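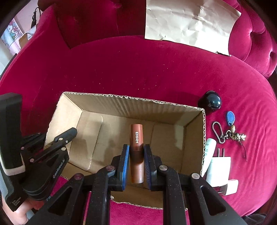

The Catavier is a pair of hand-held grippers for recording manipulation demonstrations without a robot in the room. Each unit has a handle, a parallel linkage and two fingers, and the operator does the task as it should later be reproduced by an arm. I used a pair at home and at Dewan for most of January, recording pick-and-place work for a policy we train there. Packing small household items into a cardboard box was the main task. An upright tube is a good test of the fingers: with the blue pads on opposite sides near the middle, a grasp is easy to aim, and a poor approach angle shows at once against the box walls.

We kept 900 demonstrations out of 1,000. Most rejects were tracking losses, nearly all with the gripper held low inside a deep box. Clips run to 18 seconds at most, and a session of 7 clips between rests suited my forearm.

Compared with the Fulto remote-control rig we used before, recording is much faster. Teleoperation through the Fulto gives joint data from the arm itself and never produces a motion the arm can't make. The hand-held units will let you reach anywhere, so some clips fail at the kinematics check. Zemumard's export script flags these, but only after upload.

Complaints: trigger travel is long, the pads collect lint, and the manual says little about calibrating two units together. Spare pads should be in the case.

Recommended for tabletop work. For contact-heavy insertion I would stay with the remote rig, as there is no force feedback data in the recordings.

Contact | © 2023 | Back to top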